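Flusside bench service, trial at Skurnatholm
Second progress report
To: Phyllis Bramwell, Ferkberg Fund
From: Orathai Ongart, workshop lead
1/15/20

Dear Phyllis,

This report covers the work since our first letter in November. As you asked, I keep it short and I write mostly about the Flusside service itself, so that you can decide if the second part of the grant should be spent on it.

What we have received

The service is a rental. For the monthly fee we get one two-finger gripper with its arm, a small camera at the wrist, the software, and a support person by telephone. Our contact there is Ragnvald Wallin. He answers well, but only in the morning, and for us this has cost some lost afternoons.

The bench stands in its corner as planned. Maja Jakubowski chose the patterned papers for the walls and the pink table top, following the page in the Flusside handbook which asks for backgrounds with much variety.

The work so far

The task is tidying of a repair bench. An operator guides the arm by hand controls, and every attempt is stored. We promised you 500 stored attempts by this date and we have 771. The number is good, but it is not equal between the objects. The parallel charging board, with its red and black leads and banana plugs, has taken the largest share of our time. It is a flat thing, and the leads are thin.

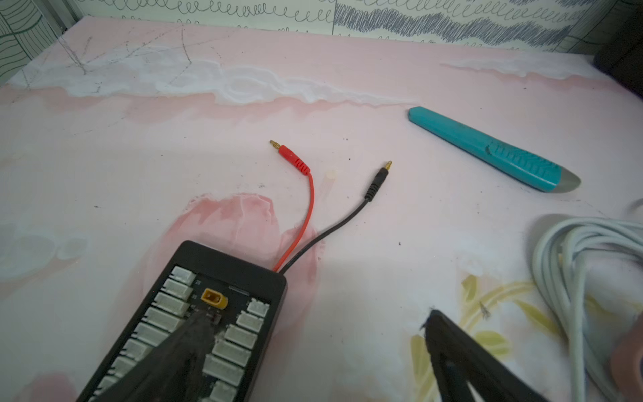 Sunee Nilsuwan has done most of the operating. She finds the controls easy to learn and tiring to use for long. We have therefore set a limit of 20 minutes for one turn, after which the operators change. I recommend that Flusside writes such a limit in the handbook, where at present there is nothing on the matter.

The fingers are the weak point of the kit. They hold thick objects firmly. With a lead or a cable they often need a second try, and the operator must come in from a low angle. Mr Wallin has offered narrower fingers for a trial without charge – these have not yet arrived.

The software had nine stops in the whole period. After each of them the last attempt was lost, but the older ones were safe. The update in the last weeks has improved this and I have no further complaint on it.

We have also begun the second list of objects, which Intarasuk, our partner workshop, helped to write. It includes phones, a utility knife, a USB hub and coiled white cable, and these are laid out together with the charging board.

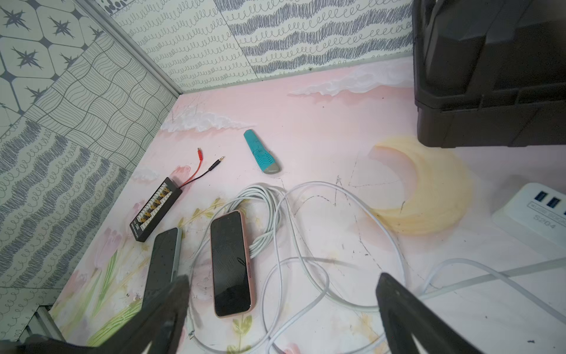
Costs

The rental fee is as in the contract. We paid extra for one thing only, the delivery to Skurnatholm, and the invoice is attached. Operator hours are a little above the plan, because the training of Intarasuk's people took two visits and we had counted one.

What we ask from you

We would like to keep the service for the second period, with the condition that the narrow fingers are delivered first. If they do not come, I would prefer to stop the rental and look for another supplier. Please tell us if you agree with this condition before we sign.

With kind regards,
Orathai Ongart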